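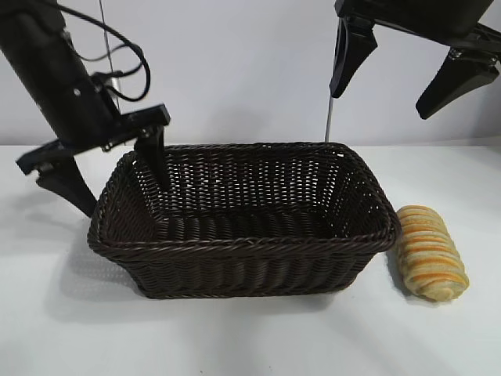 The Last Roll
Fiction by Safta Mihăilă
Posted 22 Aug 2020

My mother-in-law left the house to her sons, the car to the church, and the bread basket to me.

It was in the will. The lawyer read it out in the same voice he had used for the roof. "To my daughter-in-law, the Platine basket, in the hope that she will use it." My husband patted my knee. His brother Kurt, who had gotten the half of the house with the furnace in it, said congratulations.

You would have to have eaten at her table to know how much was packed into that "in the hope." For 22 years I had put bread on a plate. I'd slice it, or not slice it, and put it on a plate, and she would look at the plate the way you look at a man who has come to a wedding in sandals. Then she'd say that it was a nice plate.

The basket itself is a perfectly good basket. It's dark brown wicker, shiny as a piano, with a fat twisted rim and sides that lean out a little as if to make room for more guests. Platine was a shop in Plolstead that sold napkin rings and things to rest spoons on. She bought it there in February of the year she was married, for more than she would ever tell her husband, and carried it home on the bus on her lap with her coat around it. I heard this story at every meal where I had used the plate.

I set it on our kitchen table, which is white and shows everything, and it looked like a visiting bishop.

"You could keep mail in it," my husband said.

"I am not going to keep mail in it."

"She wouldn't know."

We both looked at the ceiling.

So I went to Kohlhase for rolls. Kohlhase is the good bakery, the one with the line, and I'd been avoiding it on the grounds that the supermarket also had bread. The girl asked what kind. I said the kind you put in a basket. She gave this more thought than it deserved and sold me a bag of the long ones, pale with orangey gold stripes going around them, so that each one looked like it had been wound up on a spool. They were my mother-in-law's rolls. I knew them right away. She served them every Easter and always told me where she got them, slowly, in case I wanted to write it down.

Then I invited Kurt and his wife to dinner. A basket like that needs witnesses.

Kurt's wife arrived, saw the basket, and put her hand on her chest.

"Oh," she said. "You're using it."

"Well, it's a basket."

"No, no, it's nice. I just always thought it would go to someone who baked."

She bakes. She has a sourdough starter she refers to as "he." I passed her a roll.

We ate. I'd made the chicken with lemons, and people said things about the chicken, and the basket went around the table from hand to hand as it must have gone a thousand times, getting lighter. Kurt told us what he planned to do with the furnace. My husband told Kurt what he planned to do with the half of the house that the furnace heated. It grew quiet for a while after that, and we all buttered.

And then there was one roll left.

I should explain the rule. In my husband's family you don't take the last roll. You don't offer to split it either, which is considered pushy. You say "I couldn't," and the others say "I couldn't," and the roll stays where it is until the coffee, at which point my mother-in-law would pick it up and say, "Well, somebody has to," and eat it herself with the last of the butter. I had watched her do this for 22 years. I had taken it for a kind of martyrdom. It was only now, watching the thing lie there with its stripes on, that I saw she had simply built a system in which she got two rolls.

"I couldn't," said Kurt.

"I couldn't," said my husband.

"I really couldn't," said Kurt's wife, "though it's a shame, he'd have loved it." It took me a second to realize she meant the sourdough starter.

I brought the coffee. They all sat looking at the basket, and then, one after another, they looked at me. I don't think they knew they were doing it. Kurt is a grown man who manages the parking at Kurden Hospital, and he had the face of a boy waiting for someone to say grace.

"Well," I said.

They waited.

"Somebody has to," I said, and reached in, and knocked it against the rim. It hopped over the side and landed on the table by the corner of the basket, pointing at Kurt.

He ate it before any of us could stop him. He said afterward that he'd panicked.

They went home at ten. Kurt's wife hugged me at the door longer than she ever had and told me that if the basket was too much, if it was ever a burden, she had a shelf. I thanked her. I said it was no burden.

I washed up. My husband dried, and put the plate away, the bread plate, at the back of the cupboard behind the fondue set, and made no remark. He's a good man. He got the half with the stairs.

Later I came down for a glass of water and turned on the light over the table. It came through the little gaps in the weave, hundreds of tiny bright specks along the back of the thing. I had never noticed that, because in her house the basket always had a napkin in it, ironed. I had forgotten the napkin. All evening long I had forgotten the napkin, and Kurt's wife had sat through three courses without bringing it up, and I could only imagine what it had cost her.

There was one roll still in the bag from Kohlhase. I'd held it back, I'm not sure why. I put it on the table next to the basket, just off the corner, and got out the butter.

"It's a nice basket," I told the ceiling.

Then I ate it standing up, over the sink, like a person with no upbringing at all.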